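Cernix
Equipment / Kitchen Stations / Planning and Budget

Cernix Two-Arm Kitchen Station

Product page and buyer's notes
Updated 14 September 2023

Thank you for looking at the Cernix kitchen station. If you have landed here, there is a fair chance you have already talked to a few vendors, collected a pile of quotes that don't line up with each other, and are now trying to work out what the whole thing will really cost once it is standing on your floor. We have been on that side of the desk ourselves, so this page spends less time on the shine and more on the planning. Get a coffee – it's a long one.

What the station is

The station is a pair of arms on fixed bases, set up to work at a counter of ordinary household height, in an ordinary kitchen. It is meant for labs, appliance makers and teaching departments that want to study or test everyday tasks such as opening a microwave, moving a bowl, or shifting dishes from one place to another. It isn't a restaurant line and we don't sell it as one. If you need the same tray lifted the same way all day long, a simpler machine will serve you better and cost you a good deal less, and we will happily tell you so on the phone.

What comes in the base package

2 arms with bases and mounting plates
2 controllers with power cords
2 grippers, fitted and checked before shipping
Wrist mounts for a sensor on each arm
Cable straps and a spare set of the same
Emergency stop on a long lead
Printed setup guide and a paper template for the floor holes

The gripper fingers wear out. Please think of them the way you think of tires on a car. We pack one spare set, and most buyers order a second set with the station so that they don't pay freight twice.

What doesn't come in the package

The counter, the cabinets, the microwave and anything else you want the arms to work on. We used to offer a mock kitchen and stopped in August, mostly on account of the freight, and also because customers kept telling us they had a perfectly good kitchenette down the hall. A real one is often the better choice. Real cabinets have doors that hang a little crooked, real counters have glare on them in the afternoon, and those are the very things you will want to learn about before you spend money on a larger program.

You will also need your own computer. Our stations have been run with the Trivby desktop software and with the Baird motion package, and we can supply the connection files for either one. Licenses for both are bought separately from their makers, and we'd ask you to get those quotes early. We have seen a finished station wait on a license more than once, and it's a sad thing to look at.

Planning the room

Measure first, and measure the boring things. The counter height matters, of course, but so does the depth of the baseboard, the swing of every door, and where the wall outlets are in relation to the appliances.

A few figures that come up in nearly every call:

Clear working depth in front of the counter: 760 mm
Keep-clear strip on the wall side of each base: 200 mm
Separate power circuits: 2
People needed to unpack and place the bases: 3

The clear working depth is the one that surprises folks. The arms themselves would fit in less, but an appliance door that opens toward the room takes up space too, and the wrist and gripper have to get around it. Tape the outline on the floor, open every door you plan to use, and stand there for a minute. If you feel crowded, the arms will be crowded as well.

The power circuits should not be shared with the appliances. A microwave starting up on the same circuit as a controller is asking for trouble, and an electrician's visit is cheap next to a week of chasing odd faults.

Cables deserve a paragraph of their own. They run outside the arm, held with straps, and they need enough slack to follow every joint through its full travel without so much slack that they catch on a cabinet knob. Set them with the arm stretched out, then folded, then twisted at the wrist, and only then tighten the straps. Budget half a day for it. People who budget an hour end up spending the half day anyway, only later and in a worse mood.

Budgeting over the first year

We suggest splitting the budget into four lines and keeping them apart, even if your purchasing office would like one tidy number.

Equipment. The station, the second set of fingers, and any extra sensors. This is the line everyone gets right.

Room work. Floor anchors, power, perhaps moving a cabinet. Ask your building office for a figure before you sign with us. Older buildings can have floors that need a spreader plate under each base, and we make those to order.

Training and setup. Our two-day setup visit is included for buyers in the lower 48 states. Extra days are charged at a day rate, and travel outside that area is quoted separately. Please send the people who will truly be using the station, and let them have both days free.

Props and breakage. Bowls, cartons, glasses, cloths and the odd microwave. Buy the plain, inexpensive kinds you can get again next year. If your tests depend on one particular bowl and that bowl is discontinued, you'll be sorry. Mix your materials too. Shiny steel, clear glass and colored dishes all look quite different to a sensor, and a station that has only ever met one of them has a lot left to learn.

Should you start with one arm?

You can. The single-arm version uses the same base and controller, and a second arm can be added later using the plate that ships with the first. The one thing we ask is that you drill for both arms at the start. Going back to drill later means dust near a working machine, and it usually means taking that machine down for several days. Buyers who work mainly with doors and containers tend to come back for the second arm – it is handy to have one to hold while the other reaches.

Ordering and lead time

Lead time depends on the arms and is confirmed in writing with your quote. Freight is handled by Nateck, who will call you before delivery to ask about the dock, the elevator and the width of the last doorway. Please answer that last one with a tape measure in your hand. The crates don't tilt.

To ask for a quote, send us a floor sketch with dimensions, a few snapshots of the counter from both ends, and a short list of the tasks you have in mind. Hand-drawn sketches are fine and we rather like them.

At the counter

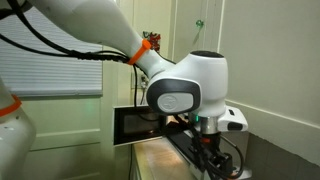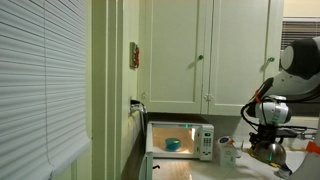

Steel bowl in the gripper, with a teal-blue bowl on the microwave turntable.
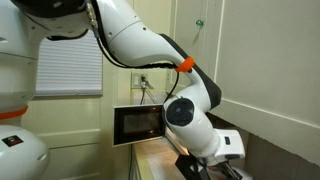 Written by the Planning and Quotes Lead, Cernix Kitchen Stations

Questions about this page go to the planning desk. Please put your quote number in the subject line if you already have one.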